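Can a Machine Clear the Table Yet?

8 May 2026

The dishwasher at the Punport office of Somo, a company that builds arms for light indoor work, is still loaded by hand. So is the sink. Two of the company's robots stand within sight of the kitchen, and on a good morning one of them can pick up a mug and put it in a tray. On a bad morning it pushes the mug off the counter.

That gap between good and bad mornings is where household robots are stuck. Machines have welded car bodies and moved pallets for decades. Those jobs happen in the same place, with the same part, at the same height. A kitchen table after breakfast is different every day, and the person who owns it does not want to rearrange it for a robot.

Somo's approach is to start small. Its current list has 352 chores, and most would bore a ten-year-old. Put the cup in the basket. Take the cup out of the basket. Fold the towel once. Each is done by people first, over and over, using hand-held grippers in place of fingers. The movements are recorded and used to train the software that will later run an arm.

The office drill for cups is typical. A paper or plastic cup gives when it is squeezed, and a metal-rimmed one does not. A wire basket has gaps that a fingertip can catch on. People deal with all of this without thinking, and the software has to pick it up from repetition.
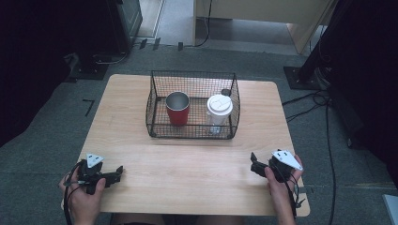

3 min read

Somo gave us the results of its October trial, in which an arm was asked to move cups and small dishes from a table to a basket. It made 1,412 attempts and failed 551 of them. Most failures were drops or missed grasps. The rest were cases where the arm stopped and waited for help, and the company counts those as failures too, since a customer would.

Speed is the other problem. A person clears a small table in less than a minute. The arm took several, and it needed the table to be lit evenly. Clear plastic gave it the most trouble, followed by anything shiny.

Shop floors look more promising. Lodhi, a packing plant on the edge of town, has used two arms since last year to put boxed goods into shipping crates. The boxes come in four sizes and always arrive face up. The plant says the arms handle 400 crates on a normal shift and that a worker steps in a few times a day, usually for a crushed corner. When the plant tried the same arms on bagged goods, it gave up within a week.

Dakau, a laundry service that washes for hotels, has had a mixed time of it. Its folding machine does flat sheets well. Fitted sheets still go to a table at the back, where they are folded by hand, and the company has no date for changing that.

For the home, the first products will probably do one job in one spot. Somo plans to test a fixed arm that moves dishes between a counter and a dishwasher rack, in a small number of rented apartments. It will not wash pans or wipe up spills. The company has not set a price.

Until then, the mugs in the Punport kitchen go in by hand, and there is a sign-up sheet on the refrigerator for who empties the machine.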